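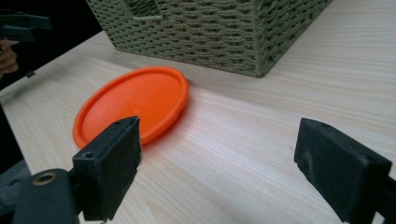
켁톤 핸드볼, 드디어 봄 첫 홈경기

2021년 3월 24일

아직도 귀가 먹먹하다. 집에 온 지 한참 됐는데 심장이 자꾸 뛰어서 잠은 포기하고 그냥 쓴다. 켁톤이 돌툼을 잡았다! 그것도 라나 체육관에서, 후반 중반까지 끌려다니던 경기를 뒤집어서!

전반은 사실 좀 답답했다. 돌툼 수비가 앞으로 확 나와서 우리 센터백이 공을 잡을 때마다 길이 막혔고, 억지로 던진 슛은 골키퍼 정면으로 갔다. 피벗한테 넣어 주는 패스도 자꾸 끊겨서 속공을 세 번인가 연달아 얻어맞았다. 제일 크게 벌어졌을 때가 6골 차. 옆자리 아저씨는 그때 매점에 가서 한참을 안 돌아오셨다. 나도 따라갈까 하다가 줄이 길어 보여서 그냥 앉아 있었는데, 정말 잘한 일이다.

장내 방송으로 나온 오늘 관중 수는 2,511명. 라나가 이렇게 시끄러운 곳이었나 싶었다. 원정석에도 돌툼 팬이 70명 넘게 왔는데 북소리가 어찌나 큰지 전반 내내 우리 쪽 노래가 묻혔다. 인정할 건 인정해야지, 박자는 저쪽이 훨씬 잘 맞는다.
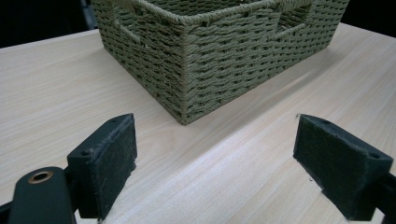

탁자 위 바구니

후반에 들어가면서 우리 팀이 수비를 바꿨다. 한 명이 앞에서 상대 레프트백만 졸졸 따라다니니까 돌툼 공격이 갑자기 느려졌다. 거기서부터 공을 뺏고, 달리고, 넣고, 또 뺏고! 한 골씩 따라갈 때마다 계단 쪽에 서 있던 사람들까지 발을 굴러서 바닥이 울렸다. 등번호 8번의 왼쪽 윙 슛은 오늘의 최고 장면이다. 각이 거의 없는데 몸을 띄워서 한 박자 기다렸다가 골키퍼 다리 옆으로 툭 굴려 넣었다. 저런 건 텔레비전으로 보면 반도 안 느껴진다(내가 앉은 자리가 딱 그쪽 코너라서 운동화 끌리는 소리까지 들렸다).

동점이 되고 나서는 기억이 뒤죽박죽이다. 우리 골키퍼가 7미터 던지기를 막았고, 돌툼 벤치가 타임아웃을 불렀고, 나는 목도리를 떨어뜨렸다가 앞줄 의자 밑에서 겨우 찾았다. 마지막 공격에서 라이트백이 수비 사이로 비집고 들어가 넣은 골이 결승골. 끝나는 버저가 울리자마자 모르는 사람이랑 손바닥을 세게 마주쳤는데 아직도 손이 얼얼하다.

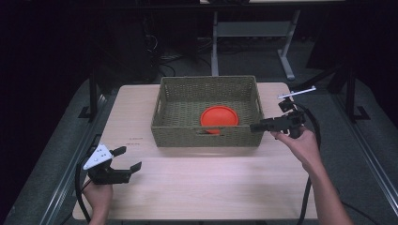
읽는 시간 6분

돌아오는 버스에서는 다들 다음 상대 얘기뿐이었다. 4월에 다르켁스 원정이 있다. 작년에 거기 갔다가 정말 크게 지고 와서 솔직히 겁도 나지만, 오늘 후반처럼만 뛰면 해볼 만하다. 다르켁스는 왼손잡이 라이트백이 무섭고 교체 선수도 많은데, 대신 실책이 나오면 수비로 돌아오는 속도가 느린 편이다. 우리 윙들이 신나게 달릴 수 있는 상대라는 뜻이다. 생각만 해도 좋다!

걱정은 수비 가운데다. 오늘도 2분 퇴장이 너무 많이 나왔고, 숫자가 모자랄 때마다 피벗을 놓쳤다. 후반에 골키퍼가 막아 줘서 넘어갔지 전반 같으면 또 벌어졌을 거다. 그리고 제발 골키퍼 빼고 공격하는 건 조금만 아껴 줬으면. 빈 골대로 공이 날아가는 걸 보고 있으면 수명이 줄어드는 기분이다.

원정 버스 신청은 내일 점심때 열린다고 하니 알람을 맞춰 둘 것. 목도리 빨기. 응원가 2절 가사도 이번엔 꼭 외워 가야지, 오늘도 후렴만 목이 터져라 불렀다. 배가 고파서 라면 하나 끓여 먹고 하이라이트 올라왔나 한 번만 더 보고 자야겠다.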